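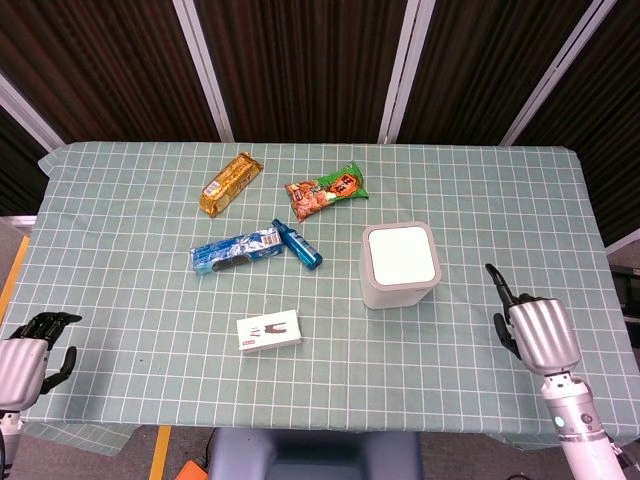

From: Beathag Geddes
To: pantry-ops
Subject: Re: [pantry-ops] label position on foil and film packs

Imad Chamoun wrote:

> I went through the unreadable scans from August and most of them are
> foil or glossy film. Boxes are fine. Is there any objection to moving
> the sticker to the same corner on everything, say top right? The
> Menano form has a field for label position and we leave it blank.
> It would also help if the person checking the table didn't have to
> turn each pack over to find the code.
>
> Second question. Do we still need the cloth on the sorting table? It
> shifts when you pull a carton across it and I would rather have the
> bare surface.
>
> Imad

Imad,

On the first question, yes, I object to a single corner for everything. I tried it at Brarkdale last year and the failure rate on foil went up. A gold bar wrapper has a crimped seal at each end and the film next to the seal is never flat. A sticker placed there follows the creases, the bars of the code bend with it, and the scanner returns nothing or returns a short read. The flattest part of a foil bar is usually the middle third, but that's also where the product name is, and Vaida has asked us to leave the name uncovered.

What I use now, by pack type:

Foil bars: label inboard of the seal, long side parallel to the length of the bar. Press from the center of the sticker outward.

Glossy pouches: back face, lower half. Let the contents settle to the bottom first, then smooth the film with the side of your hand. If the pouch is overfilled with air it won't lie flat whatever you do, so scan it before shelving and replace the sticker if it fails.

Long cookie packs: front face, near the right-hand end. These give very little trouble. The wrapper is tight enough over the contents to behave like a box.

Small boxes: any face without a fold or a flap. Leave the maker's own label alone, including the little red ones. Wekesa peeled one off in the belief that it was ours and took the top layer of the board with it.

Small cylinders: code parallel to the long axis, so that the bars run around the curve like rungs of a ladder. With the bars running along the length, the outer ones disappear over the side and the read fails at any diameter we stock.

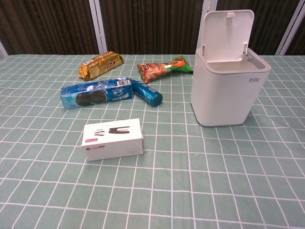
On the cloth, please keep it. The printed grid is the reason we have it. Packs go down with a clear gap between them, so that no pack covers part of another, and the white lines give you something to judge the gap by. The squares don't need to be matched to anything and nobody needs to square the packs to the lines. A pack lying at an angle is fine as long as the label side can be got at.

It does shift, you're right. Two things help. Lift the carton instead of dragging it, and let the edges hang by a similar amount on the front and the sides. When one side is much longer the weight pulls it that way over the course of a morning. Creases are harmless unless a box is sitting on one and rocking. The pale green is also easier on the scanner than the bare tabletop was – we used to get reflections off the varnish that looked like a failed label and weren't.

Anything round goes down last, against something heavier if there is something heavier. A cookie pack will do. I know the rule says no contact between items, but a cylinder that rolls off the table costs us more time than one that touches its neighbor. I'd like to write that in as an exception if Elif agrees.

On label stock: the Winel roll is 990 labels and we have 2 rolls left plus a part roll of almost 380. The part roll is the old adhesive. Use it on cardboard only. On film it lifts at the corners after a few days, and once a corner is up it collects crumbs and the sticker has to come off. Pongsiri quoted 18 for the next roll of the new adhesive, delivery extra, which I think we should take before they revise the list.

For the Menano form, I'd fill in the position field with the pack type code and leave out the corner. The field takes free text, so "FB", "GP", "CP", "SB" and "CY" will work without anyone changing the template. If you can send me the export of the August failures with the pack type added I'll check it against my own list. Mine has no pouches from the second half of the month, so there will be a gap.

Vaida, do you want the name kept clear on the cookie packs as well? The lettering runs along the length and our sticker sits close to it on some of them.

Beathag

_______________________________________________
pantry-ops mailing list
To change your delivery settings, write to the list owner, Elif Naz Gezer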